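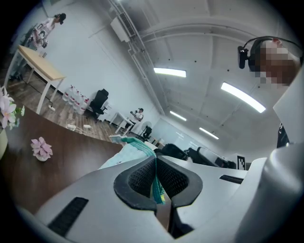 For our religion and ethics project we asked how small daily prayers keep going once the first excitement wears off. I kept a journal through most of December, and I'll admit I was a lot more faithful on paper in the first week than in the third!

Our main source was the Vedura sermon booklet, 51 pages long, which treats gratitude as something you practice before you feel it.
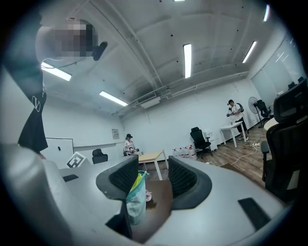

*Fig. 1. Mint-green zippered pouch held in the gripper.*

We also read the Mollel letters (827 lines in our copy, and slow going), where the writer keeps coming back to thankfulness in a bad harvest year. I found those the most moving part of the whole project, and could happily have spent the term on them.
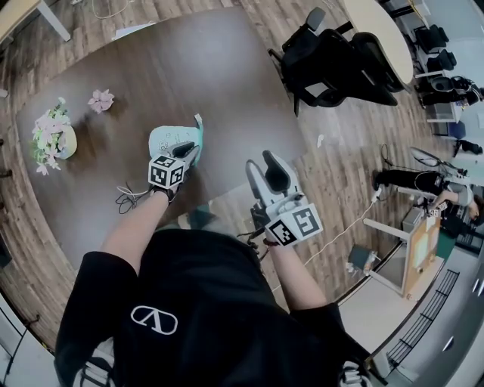 The letters never tell the reader to cheer up, and I think that made me trust them more. With another month I would have liked to compare them with the Fornov hymns.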